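Bostby Updates Rim and Base Specification for Its Catering Cookware Range

PIRKSTEAD, January – Bostby, the maker of cookware for canteens, school kitchens and small hotels, has revised the specification of its stainless steel stockpots and saucepans. The new specification applies to all pots leaving the Pirkstead plant from the end of the month. Prices and order codes do not change.

The revision covers the rim profile, the bonding of the base disc and the marking of volume inside the pot. It follows a review of returned goods carried out with Matić, the company's steel supplier, and Mosgate, which distributes the range to trade customers.

The review looked at 264 returned pots. The most common fault was rim damage from stacking and from contact with dishwasher racks. A dented rim does not affect cooking, but it stops the lid from seating and lets steam out on one side. The second most common fault was slight doming of the base, which slows heating on flat electric and induction plates.

Under the new specification the rim is rolled through an additional forming stage and closed against the wall with a continuous seam. The closed seam keeps wash water out of the roll, where it could previously collect and leave mineral marks on the outer wall. Lids made for the earlier rim will fit the new one.

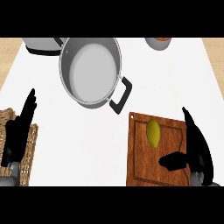
Stainless steel cooking pot, seen from above.

The base disc is now bonded in a single press cycle and checked for flatness twice, once when it leaves the press and once after cooling to room temperature. The permitted deviation is measured across the full diameter of the disc. Pots outside the limit are withdrawn before polishing. The disc is suitable for gas, electric, ceramic and induction plates.

Sample pots were put through 600 cycles in a commercial dishwasher using standard detergent, with the rinse stage at full temperature. Lid fit and base flatness were measured before the first cycle and after the last. All samples stayed within the limits set for new goods.

Volume marks are available as an option on the larger sizes. They are etched – not printed – and are given in quarts on one side and liters on the other. Customers who want marked pots should say so when ordering, as marks cannot be added after the final polish.

The guarantee against base separation has been extended from 2 years to 4 years for pots made to the new specification. Pots already in use keep their original terms. The guarantee does not cover damage caused by heating an empty pot, or pitting from undissolved salt. Bostby advises adding salt once the water is boiling and stirring until it has dissolved.

Mosgate will continue to sell existing stock until it is used up. Cartons packed to the new specification carry a green label on the short side. Mixed orders may contain both versions, which can be stacked together.

Data sheets and care instructions can be requested from the Bostby trade desk in Pirkstead or through Mosgate branches. Spare lids and handles remain available for all current sizes.

– ends –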